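[튀르켈 색채환경연구소 공식 계정 / 연속 게시]

(1) 안녕하십니까. 튀르켈(Tirkel) 색채환경연구소입니다. 6월 한 달간 공공시설 안내 색채를 주제로 연속 게시물을 올립니다. 첫 순서는 안전색으로서의 노란색과 빨간색입니다. 시설 관리 부서와 학교 행정실에서 자주 보내 주시는 문의를 중심으로 정리하였습니다.

(2) 노란색은 주의, 빨간색은 금지와 소화 설비를 나타내는 색으로 널리 쓰입니다. 다만 두 색을 장식 목적으로 넓게 칠한 건물에서는 정작 필요한 표지가 눈에 잘 들어오지 않습니다. 연구소는 신축 시설을 검토할 때 표지 도안보다 벽과 바닥의 바탕색을 먼저 확인하고 있습니다.

(3) 지난해 연구소는 불타논(Wultanon) 복합문화센터의 의뢰로 실내 표지 252개를 점검하였습니다. 점검 항목은 바탕색과의 명도 차, 설치 높이, 조명 반사, 표면 오염의 네 가지였습니다. 재정비 권고를 받은 표지는 대부분 지하 주차장과 연결 통로에 있었습니다.

(4) 자얀티 와리어(Jayanthi Warrier) 책임연구원의 설명을 옮깁니다. "색상이 다르다고 해서 구별이 보장되지는 않습니다. 명도가 비슷한 두 색은 조도가 낮아지면 경계부터 흐려집니다. 현장에서는 낮에 한 번, 야간 조명 상태에서 한 번 더 확인해 주시기 바랍니다."

(5) 노란색은 명도가 높아 어두운 바탕에서 잘 드러나지만 흰 벽이나 밝은 목재 위에서는 윤곽이 약해집니다. 이 경우 검은 테두리나 사선을 함께 쓰는 방법이 일반적입니다. 빨간색은 밝은 바탕에서 뚜렷한 반면, 조명이 어두운 복도에서는 검은색에 가깝게 보일 수 있습니다.

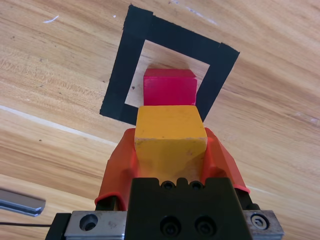 노란색 큐브와 그 뒤쪽의 자홍빛 도는 빨간색 큐브. 밝은 나무 상판.

(6) 같은 빨간색이라도 자홍빛이 섞이면 인상이 달라집니다. 발주서에 '빨강', '노랑'이라고만 적으면 납품 업체마다 다른 색이 들어오는 일이 잦습니다. 색표 번호와 허용 오차, 광택 정도를 함께 기재하고, 가능하면 도장 견본을 받아 설치 장소의 조명 아래에서 대조하시기 바랍니다.

(7) 표면 상태도 점검 대상입니다. 무광 도료는 반사가 적어 읽기에 유리하나 손이 닿는 높이에서는 긁힘과 얼룩이 쉽게 남습니다. 출입문 손잡이 주변과 계단 난간 끝은 내구성을 우선하여 반광 도료를 검토하실 수 있습니다.

(8) 색각 특성이 다른 이용자를 위한 원칙도 안내드립니다. 색만으로 뜻을 전달하는 표지는 피하고 도형, 문자, 무늬 가운데 하나 이상을 함께 써 주십시오. 층별로 색을 달리한 건물이라면 층수 숫자를 크게 병기하는 것만으로도 문의가 줄어듭니다.

(9) 불타논 센터 방문객 설문에는 거의 700명이 응답하였습니다. 길을 찾기 어려운 장소로는 주차장에서 승강기까지의 구간이 가장 많이 꼽혔습니다. 센터는 이 구간의 유도선을 새로 칠하고, 기둥마다 달랐던 구역 색을 한 가지 체계로 통일하기로 하였습니다.

(10) 유도선 설계를 맡은 코아 콩(Khoa Khổng) 연구원은 갈림길 직전의 색 변화를 최소화할 것을 권합니다. 이용자가 방향을 정하는 지점에서 색이 여러 번 바뀌면 걸음을 멈추게 되고, 뒤따르는 사람의 동선까지 막히기 때문입니다.

(11) 자주 받는 질문에 답변드립니다. 기존 표지를 모두 교체해야 하는지 묻는 분이 많습니다. 바탕 판만 바꾸거나 테두리를 더하여 해결되는 사례가 적지 않으므로, 교체 예산을 세우기 전에 명도 차부터 측정하시기를 권합니다.

(12) 표지 점검표는 연구소 자료실에서 받으실 수 있습니다. 분량은 2쪽이며 흑백으로 출력해도 사용 가능합니다. 시설 담당자 대상 설명회는 오전 10시에 본관 세미나실에서 시작하며, 참가 신청은 자료실 하단의 양식으로 접수합니다.

(13) 다음 연속 게시에서는 학교 계단과 경사로의 단차 표시를 다룹니다. 현장 사례를 제보하실 기관에서는 시설명, 조명 종류, 바탕 마감재를 적어 쪽지로 보내 주시기 바랍니다. 제보 내용은 기관명을 제외하고 인용할 수 있습니다.

#공공색채 #안전색 #시설안내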